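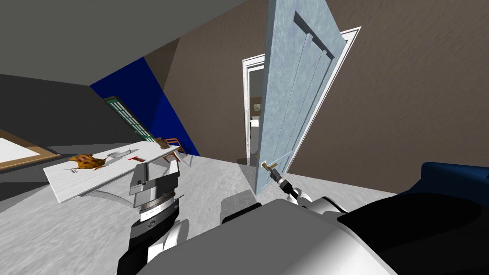 Page last changed: June

Doors and the Habit of Counting

Programs that teach robots by example report their progress in a single figure. The figure is the number of demonstrations collected, and it has become the chief measure by which such programs are funded, compared and renewed. This essay argues that the measure is a poor one, and that the opening and closing of a door, one of the most ordinary tasks in any catalog of household work, shows why.

The Tokeo collection, on which the present remarks are based, was assembled in simulation over a single season. Operators controlled a two-armed robot inside furnished virtual rooms and recorded each attempt from start to finish. The door portion of the collection holds 474 accepted demonstrations. A further 47 were rejected at review. The accepted number appears in the summary that most readers of such work will consult, and the rejected number appears in an appendix. In the judgment of this author, the appendix deserved the better position.

A door is a demanding object. The handle is small in relation to the panel it moves. The gripper must come to it from a direction that leaves room for the rest of the arm, and the body of the robot must stand clear of the path along which the panel swings. In the Tokeo room the handle is a short brass lever set low in the view, and a gripper working under it with the door open is in a very different position from a gripper waiting in front of the same door when it is shut. Both positions have to be present in the examples, and they have to be present in some sensible proportion.

They seldom are. Operators who are paid or praised by the completed attempt learn quickly which approach succeeds most often, and they repeat it. The result is a large body of near copies. A learning system trained on such material performs well from the starting point that the operators preferred and poorly from any other. The first review of the Tokeo doors found exactly this pattern, and the reviewers were right to ask for a second round of collection with assigned starting positions, even though the second round was slower and raised the rate of rejection.

The rejected attempts raise a question of their own. The usual rule is that a demonstration either meets the goal or is discarded. The rule is easy to apply and easy to defend to an outside reader. It also removes from the record every case in which an operator missed the lever, backed away and tried again from a better angle but ran past the time limit. A person learning the same task would be shown such a recovery gladly. The Turkalum guidelines, under which the collection was reviewed, allow a partial attempt to be kept if it carries a clear label. The allowance was used 2 times in the whole of the door portion – far too few, given how much of practical competence consists of recovering from a small mistake. 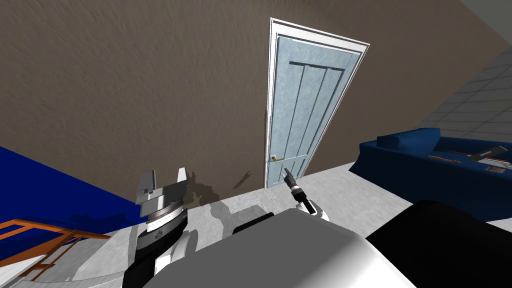 Reading time: 5 minutes

There is also the matter of the room. It has been suggested, most recently in the Dimitrov memorandum on simulated collection, that furniture and wall finishes unrelated to the task should be removed in order to save computing time. The argument has some force. A navy couch and a wall of gray tile do nothing to help a robot turn a lever. Yet a system trained beside a bare wall has been given no reason to ignore a couch, and the first furnished room it meets will supply shapes and colors that its examples never included. Shadows deserve the same attention. The arms of the robot throw shadows on the floor and on the lower part of the wall next to the door, and these move whenever the arms do. A learning system that has never seen its own shadow may treat it as an object. The modest cost of rendering a complete room should be accepted as part of the cost of the data.

A similar case may be made about viewpoint. Much of the material in collections of this type is recorded from the robot's side of things, with its own white casing and both arms taking up a good part of the view. Some reviewers regard this as wasted space and would prefer a clean view of the door from across the room. Their preference is understandable in people who must watch several hundred recordings in succession. It should be resisted all the same. The system will have to act with its own body in the way, and the tilt of the view is part of what it must learn to read.

The objection most often raised to these proposals is one of expense. Assigned starting positions, labeled partial attempts and fully furnished rooms all take operator hours, and a program with a fixed budget will finish with fewer examples if it adopts them. This is true. The Plundbridge kitchen set, which contains 1923 demonstrations across its tasks, could not have reached that size under the rules recommended in this essay. The proper reply is that the size of the Plundbridge set has told its users very little. Those who have worked with it report that they spend their first weeks sorting the recordings by approach and discarding duplicates, and the labor that was saved during collection is paid for later by each user separately.

It would be reasonable to ask programs to publish, next to the total, a short account of how the examples are spread: how many begin with the door shut and how many with it open, which arm does the work, how many attempts include a correction, and how many were rejected and on what grounds. Such an account would fit on one page. It would require no new equipment, and most programs already hold the information in their review logs.

Funding bodies have a part in this as well. So long as renewal depends on the total, operators will be asked for totals, and they will supply them. A change in the reporting form would do more for the quality of door demonstrations than any further improvement in the control software – and the form is due for revision before the next round of collection begins.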